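Home Buying Rent Ask Neighbors Log in

Is Skirnemton a good place to buy a first apartment?
Hsiu-ying Ko

I love it there – 39 minutes by train to Brandton!
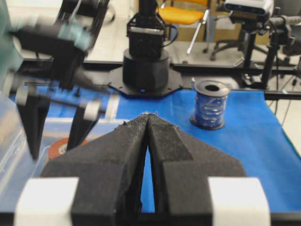
Two black fingers over a blue covering

Are prices still fair?

Jayson Tan
Yes!! Go look in July. 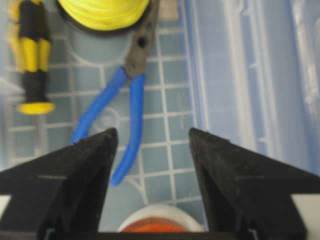 Black fingers, white at the outer edges

Urszula Jasińska
We bought near Mostyn Park and adore it. Ask for the service charge first – ours is 112 a month.

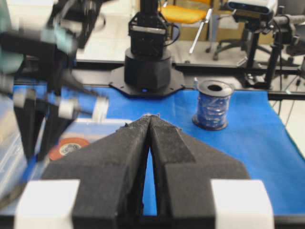
Does that cover heating?
Only water and the elevator.
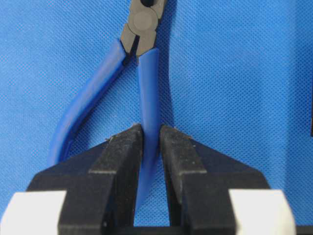

Posted by Bogdan Michalski
Set aside 3000 for fees, and enjoy the hunt!

2 comments Share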